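Extended Warranties on Living Room Furniture: Frequently Asked Questions

Do I need the protection plan the store is offering?

Probably not. We have read a lot of these contracts and most of them cover a narrow set of accidents, reported quickly, by someone who kept every piece of paper. If that is you, and the plan is cheap, go ahead. Everybody else is paying for the feeling of being covered.

The salesperson said it covers "everything." Does it?

No. Ask to see the exclusions before you sign. Typical ones are fading, pilling, pet damage, odors, sagging cushions and anything described as "accumulation." That last word does a lot of work. A stain that built up over a winter of sitting on the couch is accumulation. A glass of wine is an accident, provided you call in time.

How long do I have to report a stain?

Read your own plan. The Darnirgate plan we looked at wants a date, a cause and a photo, and it turns down "I don't know what it is" as a cause. Plenty of people don't know what it is.

Is light upholstery treated differently?

Sometimes the price is higher. The cover is usually the same, and stores push the plan hardest on cream and white fabric for obvious reasons. Murnham charges $100 for a plan on a $1000 sofa whatever the color, and its cleaning kit is 2 bottles and a cloth.

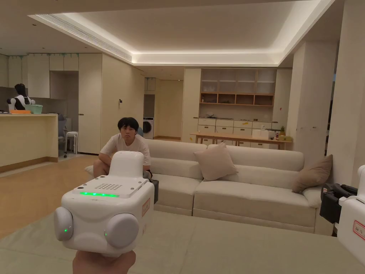 Sectionals bring their own trouble. Many plans treat each section as a separate item, so if one seat is ruined they will replace that seat only. Then you find out whether the fabric is still made. If it isn't, some plans offer a store credit for the one section, which leaves you with a couch in two shades or a bill for the rest.

What about the fabric spray that comes with the plan?

You can buy fabric spray yourself. We have yet to see a store show a test of its own spray next to a can from the hardware store, and we have asked. Chowdary told us the formula was "exclusive" and left it there.

If I never file a claim, do I get my money back?

A few plans say so. Look for the filing window, which may be short and open years after you bought the couch, and check whether "money back" means cash or credit. Grilari pays in credit, good on full-price items only. We would not call that money back.

Can I cancel?

Usually, within the first month, for a full refund. After that it tends to be prorated, less a fee. Cancel in writing and keep a copy — phone cancellations have a way of going missing.

How many plans did you read for this page?

We didn't keep a tally. The longest ran to 552 lines, and the part that said what was covered fit on half a page.

So what should I do with the money?

Put it aside for a professional cleaning. And check the manufacturer's warranty on the frame and springs first, as it came with the couch and you have already paid for it.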